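Speaker notes: Curach assembly service, what you get and what you pay for
Sanaa Zerouali, Stoltbridge

Slide 1. Title

Say good morning, say who I am. I run equipment trials at Stoltbridge and I don't sell anything. Curach lent us a two-arm unit with its operator software for five weeks in February and March. Nobody has paid me for this talk and we gave the unit back at the end.

Ask who in the room has used a two-arm machine before. If it is most of them, skip slide 2.

Slide 2. What is on offer

Curach is sold as a service. You pay a monthly fee of 3,385 pounds and that covers the arms, the head camera, the two wrist cameras, the software and a support line. Setting up is charged on top. The shortest contract is 24 months. Mention that the fee was the one quoted to us and they should get their own.

The job we care about is light assembly: poles, tubes, frames, moulded plastic parts. Awkward shapes, nothing heavy.

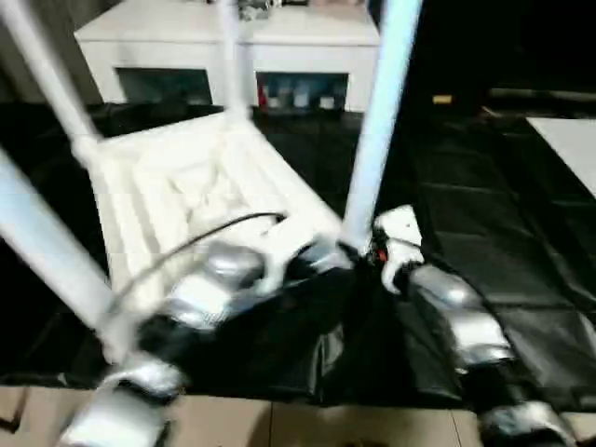 The head camera is the one the operator looks at most of the time. It gives the wide view and it is good enough to plan a move. It is less good for judging depth when parts are long and thin and cross over each other. Our operators all said the same in their first week and were happier with it by the third.

Point out that the arms come with covers. We asked whether covers slow the joints down. Curach says no, and we did not measure it.

Slide 3. White parts

This is the slide I would have wanted before we started.

A lot of what we handle is plain white plastic. Under strong light the walls and floors of a moulded part run together on the camera, and the operator loses the edge they are trying to hold. There is an exposure setting in the software, under Advanced, and it is worth changing on the first day. The manual gives it one line. 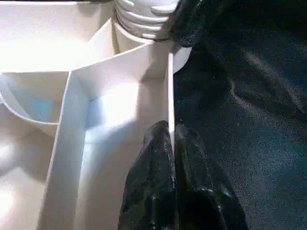
Thin walls are the other point. The standard fingers will take hold of a narrow edge if you come at it straight. If you come in at an angle they tend to push the part away. We used the slow mode for the last bit of the approach and accepted the extra time.

A softer finger set is available and costs more. We didn't try it.

Slide 4. How it compares

We also had a demonstration from Lo Presti, on their site, for one afternoon. So this is not a fair test and I should say so.

Lo Presti: faster arms, one wrist camera only, sold outright. Training is two days at their place.
Curach: slower, better close view, rented. Training is half a day at yours.

For round parts the close view matters more to us than speed. A tube gives the fingers very little to line up on.
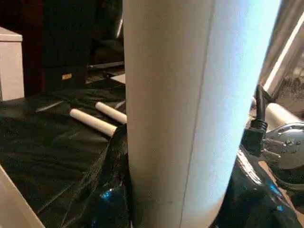 Fasirbridge came up in questions last time. They fit and service other makers' arms and don't make their own. They quoted us for looking after a Curach unit, but the contract does not allow outside servicing, so check that clause.

Slide 5. What went wrong

Keep this short.
Software update locked us out for a morning. Support answered quickly but could not undo it.
Cable on one wrist needed re-routing. Curach sent a clip, free.
Shiny work surfaces gave us stray reflections. A matt cloth would be my first purchase.

Slide 6. Would I sign

For a small workshop with mixed parts, yes, if they will come down to a one-year contract. They told us they would consider it. For long runs of the same part, look at something fixed.

Leave my email up during questions. If someone asks about noise, it was fine to talk over. If someone asks about insurance, refer them to their own insurer.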